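Llevo una temporada mirando techos. Empezó en el dentista, que es donde empiezan estas cosas, y ahora entro en cualquier sitio y lo primero que hago es levantar la barbilla como si esperase goteras. En casa ya me han pedido que al menos salude antes.

Mi tesis (modesta, sin financiación) es que a una sala grande se la conoce por lo que tiene arriba y por dónde han puesto la nevera. Lo de en medio, mesas y gente, cambia cada trimestre. La nevera se queda. En mi antiguo trabajo, en Somden, cambiamos tres veces de distribución y las tres veces la nevera acabó junto a la misma pared, con el mismo yogur dentro.

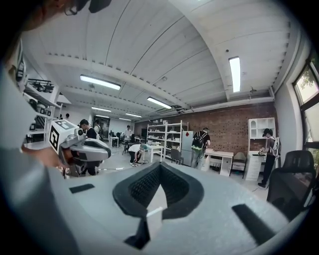 Tiempo de lectura: 2 min

El techo blanco acanalado me parece bien, con esa viga larga que lo cruza en diagonal y los fluorescentes rectangulares repartidos hasta el fondo. Luz de no saber si son las once de la mañana o las siete de la tarde. Yo con esa luz rindo muchísimo y luego me duele la cabeza hasta la cena.

Los tubos a la vista también tienen mi voto. En Skulladitz, el café de debajo de mi casa, se gastaron un dineral en poner conductos que no conducen nada, porque quedaba industrial. Prefiero los que van a alguna parte.

Y luego está el rincón del ladrillo rojo, que es donde yo me instalaría: estantería metálica blanca, alta, con cajas y cosas variadas en cada balda, y al lado la nevera gris claro con su pegatinita roja. Tengo debilidad por las estanterías así. Compré una en diciembre para el trastero, convencida de que iba a clasificar, y hoy tiene una balda de cables, otra de cables y una tercera que prefiero no abrir a debate.

La silla oscura delante de la estantería ya me gusta menos. En mi trastero hay otra en el mismo sitio y cada vez que busco el taladro me la llevo por delante. La mesita blanca de al lado, en cambio, me la quedaba mañana mismo.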